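Fesstead Stems

Version 2, 15 January 2026

Fesstead Stems is a small pack of multitrack audio for anyone who wants to remix, practice mixing or build tools that pull songs apart. It holds 27 songs by the band Kan, all recorded live in the same room at Tulholm, and I'm so happy to finally have the whole set in one place!

What you get

Each song has its own folder with four stems: drums, bass, keys and voice. Everything is 24-bit WAV and starts at the same zero point, so you can drop a folder into any audio editor and press play. There is also a text file per song with tempo, key and the lyrics as sung (the sleeve lyrics are a bit different in places, especially on "Inside").

How it was made

Kan played without a click track, so tempos drift - I love that about these takes, but please don't trust the tempo number beyond the first verse. You'll hear some bleed from the drums in the voice stems. I left it in. The only processing is a low cut on the voice and a short fade at both ends of every file.

Changes since version 1

The bass stem for "Inside" was a copy of the keys stem. Fixed, and thank you to everybody who wrote in! Two songs had the wrong key in their text files. Folder names no longer contain spaces.

Known problems

Song 4 has a click in the drums near the end. A few keys stems are quieter on the left side, and I haven't found a fix I like yet.

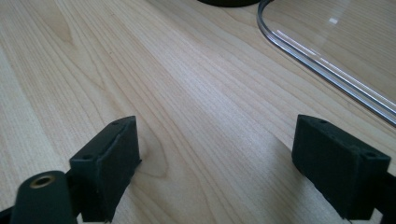 Pale wood tabletop with a curved, flame-like grain pattern.

Using the stems

Remix them, chop them up, teach with them, put your results out for free or for money. Credit Kan and link back to this page. Please don't repost the raw stems on their own, as old copies with the wrong bass file are still going around.

I'd love to hear what you make. A second batch with horns is planned for September, and requests for the text files are welcome until then.

Contact: Dionysis Triantafyllou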